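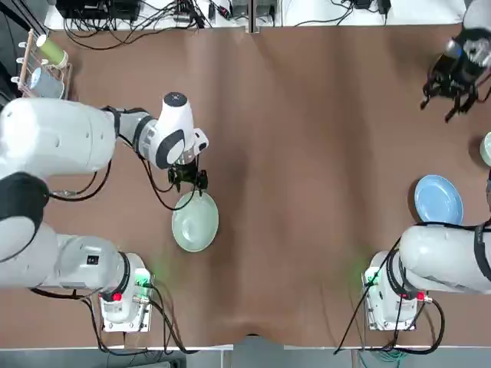

Two white arms and a brown tablecloth, with the power supplies parked along the back.

I gave a shopping app my whole life in March. Well, my receipts, which comes to the same thing.

The app is called Zurnoreo, and if you live in Pelville you probably have it, because the Edwards supermarket knocks a little off your bill when you scan it. I'd been scanning for years without a thought. Then my neighbor Rocío Carrasco asked for her data file and got back 1351 lines. I asked for mine and got 1580. I was weirdly proud for a minute!

Then I read it. Every line had a store, a time and a price, fine. But next to my name were 13 labels I'd never picked. "Likely moving soon" was one (I've been in the same apartment forever). "New pet" was another, and I think that goes back to one bag of birdseed I bought for my aunt.
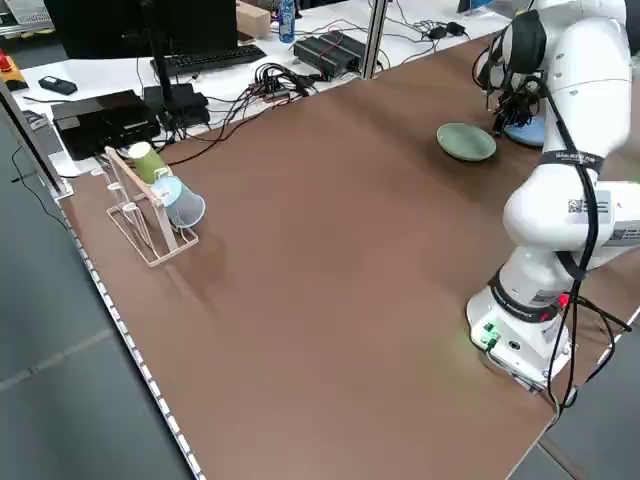 One arm bent over the far side of the table, cables running off to the right.

So I wrote and asked who gets to see the labels. The answer came on a Thursday, two polite paragraphs that mentioned "selected partners" and named only one, an ad company called Althorpe. I wrote to them too, and they sent a form. I filled it in, they sent another form, and I'm still waiting on that one.

Rocío deleted her account the same night. I haven't yet, and I feel a bit silly about it, but I have 465 points saved up and I want my free coffee first.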